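1 December 2024
Dimitriou Tennis Study Group, Fotunville

4. Return position and body height

4.1 Material

The matches in this section were played at nine clubs which take part in the Drinddale indoor league. In total 1,491 service games were coded, all from singles on hard court. Games in which a player retired were removed before coding. For each second serve we noted where the returner stood at the moment of contact, if the return was in play, and who won the point. First serves were coded in the same manner but are treated in Section 5.

Body height was taken from the registration form of the league. We did not measure the players again, and it is possible that a few of them wrote a height which was a little generous. The error should be small compared with the difference between our two height groups, which were separated at the median.

4.2 Return position

Before the analysis we expected tall returners to stand closer to the baseline, as their reach should help them against the wide serve. The data support this only in part. On the deuce side the tall group stood closer in, as expected. On the advantage side both groups stood at nearly the same depth, and the variation inside each group was larger than the difference between them. 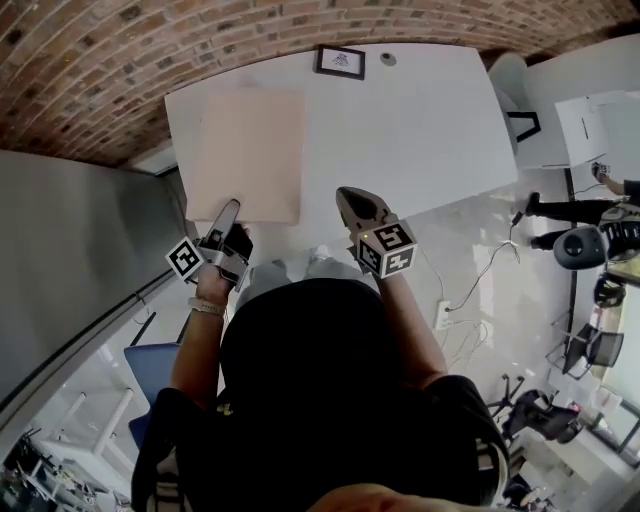

Why did tall players not stand closer on the advantage side?

The most likely cause is the kick serve to the backhand of a right-handed returner. It bounces high and moves away from the body, and many players take a step back so that the ball can drop, whatever their height is.

This explanation agrees with the direction of the serves. Among the 700 second serves on the advantage side which we coded for spin, kick serves were the most frequent type in both height groups. When the serve was flat or sliced, the tall players moved forward again and the expected difference came back.

4.3 Movement after the return

A second question is what happens after the return is hit. Large players are often said to recover slowly, and coaches in the league repeated this opinion to us many times. We selected 300 returns that landed in play and measured the time until the returner made the next split step. The tall group was slower after a wide forehand return. After a backhand return we found no clear difference – a result that surprised us, and which we checked by coding these points a second time.

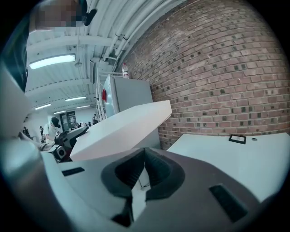

Figure 3. Hand-held gripper with two dark finger pads forming a V-shaped opening.

The Givbridge courts need a separate remark. Their surface is slower than at the other clubs, and the returners there stood deeper in both height groups. When we left Givbridge out, the deuce side result became slightly stronger and the advantage side result did not change. We therefore kept these matches in the main table and report the reduced sample in the appendix.

Left-handed servers were too rare in our material for a separate model. Their games are included, but the serve directions were mirrored before the analysis, so that "wide" and "body" have the same meaning for all servers.

Contact: Dimitriou Tennis Study Group, Fotunville | © 2024 | Back to top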